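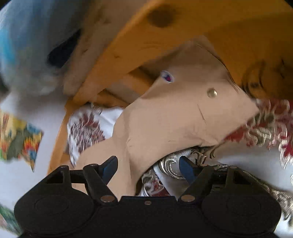 January 2022 – Mukuris notebook

Great session with the hand-held gripper! 319 fabric demos saved, 14 tossed for blur. Mixed cloth is so much richer than the plain towels we began with – prints, brocade, snaps, all bunched up together. Pendo wants slower approaches, and I agree. Faith is checking the labels tonight. Next batch: same fabrics, new folds, aiming for 422 total. Can't wait to retrain on these!

4 comments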